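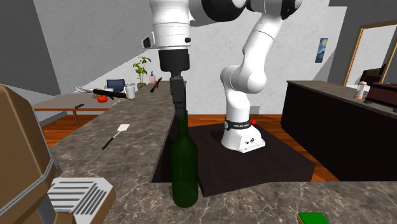

The Bottle Shift

By the second week I was dreaming in marble. I'd shut my eyes and there was the counter, there was the spatula, there was the neck of the green bottle waiting for me to come down on it straight. My wife asked if I was sleeping okay and I told her I'd been sleeping in the kitchen. She took it the wrong way, which is fair.

The job was at Jorndale, second floor, over a place that sold mattresses. You sat in a good chair with a controller in your hand and you drove the arm in the simulator. Gripper over the bottle, fingers open, down, close, lift, set it down where the task card said. Then reset and do it again. The target was 300 good ones per task, and good meant Debora Palumbo had watched it and hadn't sighed.

Debora sighed at plenty. She sighed if you hesitated. She sighed if you went in too clean, too, because a model fed on nothing but perfect approaches has no idea what to do when it drifts off a little. "Start somewhere dumb," she told me on my first day, "and then recover like a grown-up." I wrote that on a sticky note and stuck it to my monitor, where it covered the clock.

Daichi Okabe had the seat next to mine. He was fast and he hummed. I was slow and I looked at things. There was a tomato on the table way in the back, and a little print on the wall with a swirly night sky, and I got so fond of that room — more than of my own apartment, probably, and I pay for that one. Once I parked the arm for a whole minute just to look at the big gold mirror. The log caught it, of course. The log catches everything. Episode 91, no motion, marked for deletion.

"What were you doing in 91?" Debora asked.

"Thinking," I said.

"Can you think between episodes?"

So I tried! I really did. But I kept wondering about whatever was on the other end of all this. We called it Wurnico, after the project, and everybody talked about it like it was a kid at a school we never got to visit. Every time I got nervous near the glass, Wurnico was going to get nervous near the glass. Every time I swung out wide to the left for no reason, well, there it went, swinging wide. 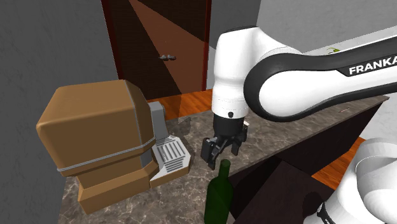
"Why can't it just practice by itself?" I asked Daichi one night.

"It can, later on," he said. "It learns a lot quicker if somebody shows it the general idea first, and for now that's us."

Then he went back to humming.

They ran the first trained version in June. We all crowded in behind Debora's chair with our paper cups. The arm woke up over the counter, same room, same bottle, and for a second it did nothing. Then it swung out wide to the left.

"Oh, come on," said Daichi, and he was looking right at me.

It came back around, lined up over the neck, and went down. Debora leaned in. And right before the fingers closed, it stopped. Just hung there. The wrist turned a tiny bit toward the far wall, where the mirror was.

"You deleted 91, right?" I said.

Debora was already scrolling.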